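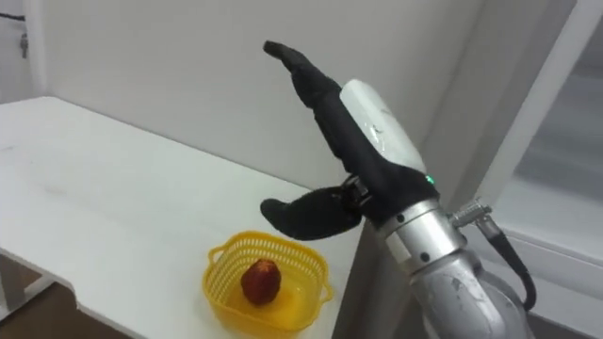 How Does a Heat Pump Warm a House?

When it is cold outside, most homes need some way to make heat. Some burn gas or oil. Some burn wood. A heat pump does the job another way. It collects heat from outside and moves it indoors.

That may sound strange. How can there be any heat outside on a freezing day?

Cold air still has heat in it

Everything around you is made of very tiny particles, and those particles are always moving. When they move fast, a thing feels hot. When they move slowly, it feels cold. Even on a snowy morning, the particles in the air are still moving, so there is still some heat in the air. There is less of it than in summer, but it is there, and a heat pump can collect it.

Heat likes to travel from warm places to colder ones. If you hold a snowball, heat leaves your hand and goes into the snow. Your hand gets colder and the snow melts. Heat won't go the other way by itself. You need a machine and some energy to make that happen, and you probably have one of those machines in your kitchen already.

A refrigerator is a heat pump too

Put your hand near the back or the bottom of a refrigerator while it is humming. (Ask a grown-up first, and don't touch anything.) You may feel warm air. The refrigerator takes heat out of the food and lets it go into the kitchen. A heat pump for a house does the same kind of work, only much bigger. It takes heat from the yard and lets it go in the living room.

What is inside

A heat pump has a loop of pipe with a special fluid in it called a refrigerant. The refrigerant goes around and around the loop and changes as it goes.

Step one happens outdoors. The refrigerant is a very cold liquid, colder than the air outside. A fan blows outdoor air over the pipe. Heat goes from the air into the refrigerant, and the refrigerant boils and turns into a gas. Water has to get very hot before it boils, but refrigerant can boil when it is colder than ice.

Step two is the squeeze. A part called the compressor presses the gas into a smaller space. Squeezing a gas makes it hotter. You may have noticed this with a bicycle pump, which gets warm near the end when you pump up a tire.

Step three happens indoors. The hot gas flows through more pipe, and its heat goes into the air of the room, or into water that runs to the radiators. As it gives up heat, the gas turns back into a liquid.

Step four is the part where it cools down. The liquid goes through a narrow opening called an expansion valve. On the other side the pressure drops, and the refrigerant gets very cold again. Now it is ready to go back outdoors.
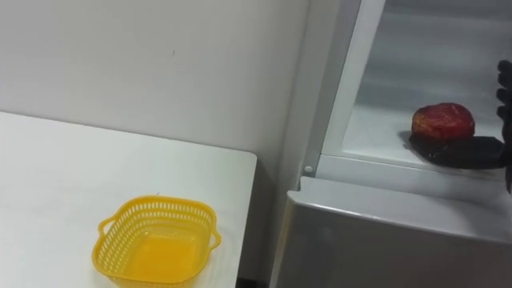 One reader in Ornon wrote to ask why, if the heat outside is free, her family still gets an electric bill for the heat pump. The heat is free, but moving it is not. The compressor and the fans run on electricity. Think of water in a well. The water may cost nothing, but someone has to pull up the bucket.

The good news is that moving heat usually takes less energy than making it. A plain electric heater gives you one unit of heat for each unit of electricity. A heat pump can often give you two, three or even more. The number changes with the weather. On very cold days there is less heat to collect, so the pump has to work harder.

Can it work in summer?

Many heat pumps can run backward. A valve changes the direction of the refrigerant, and the heat is picked up indoors and sent outdoors. The house gets cooler. In other words, the heat pump becomes an air conditioner.

A school that changed over

The elementary school in Skukau used to have an oil boiler in the basement. It was old and had to be repaired every winter. In September the boiler was taken out and heat pumps were put in by a company named Cozma. The school has 449 students, and the pumps warm the classrooms, the gym and the library. The outdoor units stand behind the gym with a fence around them.

The old oil tank held 2,486 gallons. It was emptied and removed, and the space is used for bikes now.

Is it noisy?

An outdoor unit makes a steady hum, a bit like a large fan. If you stand next to it you will hear it. A few steps away it is quieter. Most people put the unit where it won't bother anyone who is sleeping.

Try it yourself

You can feel a liquid carry heat away. Wet the back of one hand with a little water and leave the other one dry. Now blow gently on both. The wet hand feels colder. The water is turning into a gas and taking heat from your skin as it goes. The refrigerant does this too in step one.

Words to know

Compressor - the part that squeezes the gas and makes it hotter.

Expansion valve - a narrow opening that lets the pressure drop so the refrigerant gets cold.

Refrigerant - the fluid that carries heat around the loop.

Thermostat - the control on the wall that tells the heat pump when the room is warm enough.

Last updated Dec 24, 2021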